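Warinard sets house rules for robots handling food and tableware

12th January

Warinard has put out its first written rules for two-handed robots working at tables and counters, and they apply right away at its Clallton test kitchen. Sites in Ocampo and Durkdale get until April to catch up.

The document runs to 26 pages. Most of it is dull stuff — logs, sign-offs, who holds the stop button. But a few parts will change how crews work day to day, and other shops running the same kind of arms have already asked for copies.

Main points: no run starts without a filled-in setup sheet. Speed limits near anything breakable. A person within reach of the stop at all times, and that person does nothing else. No phones, no second task, no "just stepping out for a sec."

Crews at Clallton had been working off a mix of old notes and habit. Different shifts, different habits. One team wiped down the fingertips between runs, another did it at the end of the day. A review of 838 logged runs last year found the setup sheet missing or half blank often enough that management wanted it fixed before the new sites opened.

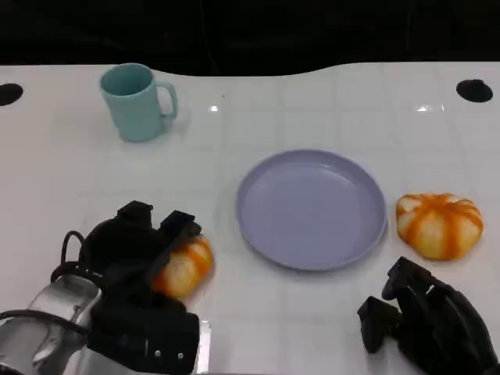 Table layout gets its own section, the longest in the rules. Items have to be set out so each hand can get to its side without crossing the other. Only what the task calls for goes on the surface, so a mug, a plate and two buns is a full table under the new sheet, with open space left in the middle near the hands. Glossy white tops are still allowed, but crews have to note glare on the sheet, bright spots included. Anything with a handle gets its handle direction written down too. Cups near the far edge need a second look before the run starts.

Then there's cleaning. Food that will be eaten and food that is only for practice can't share a table, even on different shifts. Practice food goes in a marked bin after the session, no exceptions. Finger pads get wiped before first use and after every change of item type. Pads showing cracks or lifted corners come off the same day, and the swap goes in the log.

Cables are in there as well. Slack has to be checked by hand at 3 points on each arm before power-up. The earlier draft said 6, and crews pushed back, saying it ate up to much of the morning. The lower number stayed in, with a promise to look at it again in April.

Biggest argument was over touching. Some operators wanted to be able to nudge an item back into place with the arms live but not moving. Answer was no. Arms go to hold, stop gets pressed, then hands go in. Takes longer. The Durkdale crew says it will cost them runs, and they are probably right.

Training is one half-day session plus a supervised shift. Operators who miss it can set tables and fill in logs but cant run the arms.

Ocampo starts its sessions first, Durkdale after that. Warinard says the rules will be posted for outside groups once the glove and hand washing pages are finished — those were still being rewriten when the rest went out. No date given for that part.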